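Home | Courses | Student Work | Workshops | Contact

Filed under: Student reports, Materials and Making

Small Blocks on a Maple Board: Report of the Play Surface Project

Group: Yoon-hee Ko, Bo-ram Cha, In-ho Hong
Advisor: Declan Fahy
Submitted 2024-11-29

1. Why we chose this subject

In April our group visited the children's reading room of the Gellard library. There is a low table there with building blocks, and the children were playing on it the whole time we stayed. The table top was plastic and had become slippery, so the blocks slid away when a small child pushed them. The librarian told us that children often stop building when the pieces don't stay together. We decided to make a set of small blocks and a loose board to play on, and to find out which kind of surface is good for such blocks.

Our first plan was bigger. We wanted to design also a box, a carry strap and a booklet with building ideas. Mr. Fahy advised us to leave these things for another semester, and we followed his advice after some discussion.

2. The board

We compared three boards: pine, birch plywood and maple. The pine board was cheap and easy to cut, but a fingernail leaves a mark in it. The plywood was flat and strong, however the edge gave small splinters even after we sanded it two times. The maple board is made from several planks glued side by side. It was the most expensive, and it is heavy for a child to carry. We chose it because it is hard and its color is calm, so the colored blocks are easy to find on it.

The grain of maple runs in long lines. In-ho had the idea that children would use these lines as roads, and he wrote this in our plan as an expected result. We kept the surface without paint for this reason. The darker bands at the joints of the planks were at first seen by us as a fault. Later we liked them, and Yoon-hee proposed that they can be the borders of "countries" in a game.

For the finish we used a plant oil from Devivero, in very thin coats. The first coat was too thick and stayed sticky at one corner. We had to wipe the corner and sand it again, and this cost us more time than all other work on the board.

3. The blocks

The set has 8 blocks in red, green, yellow and blue, two of each color. We printed them in plastic at the school workshop. A pair of the same color is useful for very young children, who like to match before they like to build.

The top of each block has fine ridges. In the first drawing the tops were smooth. Bo-ram noticed that smooth plastic is difficult to hold with dry fingers, and she changed the drawing. We think the ridged top also helps a second block to stay on the first one, but we tested this only with our own hands on one table, so it must be understood as our impression.

The height is 40 mm in the drawing. After printing we measured all blocks and found small differences, which we corrected with sandpaper on the bottom. The yellow plastic was softer to sand than the others. We don't know the reason.

4. The trial

We brought the board and the blocks to the Burico after-school room for 3 afternoons. We wrote down 81 short play situations in a notebook. A play situation means that one child or a group begins something with the blocks and then stops or changes to another thing.

The most common play was sorting by color. The second was a tight group, where all blocks are pushed together as a house or a castle. Towers were less common than we expected. The plank joints were used as borders only when we suggested it, and the grain lines were used as roads by one boy, who was very serious about it.

The noise was a problem. A block falling on maple makes a sharp sound, and the teacher asked us to put a cloth under the board. With the cloth the board moved a little. Four rubber feet would probably be better, and we would add them if we made the board again.

5. What we would change

Eight blocks are enough for one child but few for three children. The quarrels in our notebook are almost all about the blue blocks. We would print a second set, and we would round the upper corners of the board more. We also should have asked the teachers before the trial what toys the children already had, as a big box of Lloyd bricks was in the same room and took much attention.

Mr. Fahy asked if the board is needed at all, or if the blocks could be used on any table. On this question the group has not one opinion. Bo-ram thinks the blocks are the project. Yoon-hee and In-ho think that a child plays differently when the place for playing has an edge.

Related student reports
- A Folding Shelf for the Gellard Reading Room
- Plant Oils on Hardwood: Notes from the Workshop
- Quiet Toys for Shared Rooms

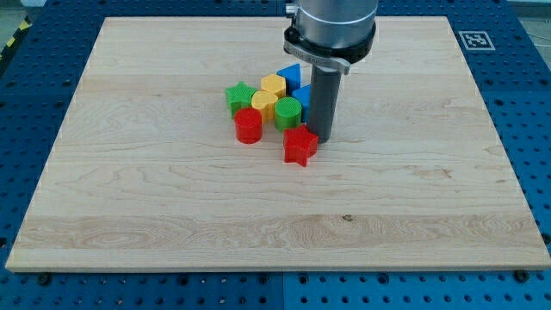

Da-eun Ma: I read the part about the noise with interest. We had the same trouble with a beech board, and thin cork glued on the whole underside worked better for us than rubber feet. Did you try the blocks on the plywood board with children too, or only the maple?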